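MATBRIDGE, November - Histach Housewares will open a cookware lending library at its Villa Street store in Matbridge, giving residents free use of kitchen equipment for up to 4 weeks at a time.

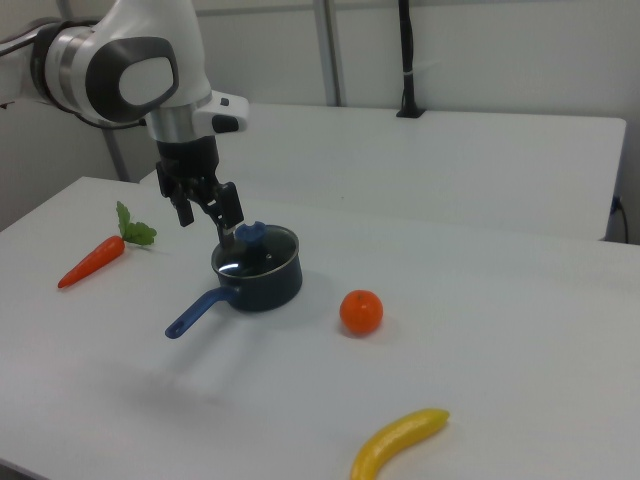
The library opens with 100 items, from stockpots to cake pans. Borrowers may take up to 3 pieces on one card. Small saucepans, including one whose lid has a blue knob, are lent with their lids and must be returned as a set.

A second location in Itarley is planned for the spring.

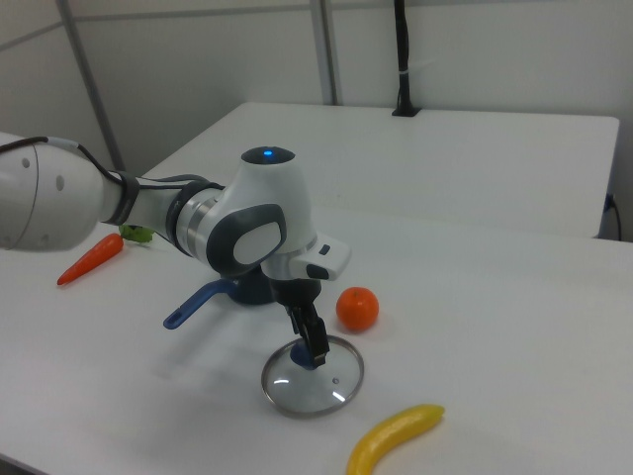
Residents of both towns may register at the store with proof of address. There is no deposit - late returns will be charged at the daily rate posted at the counter.

Media inquiries: Histach Housewares press office, Matbridge.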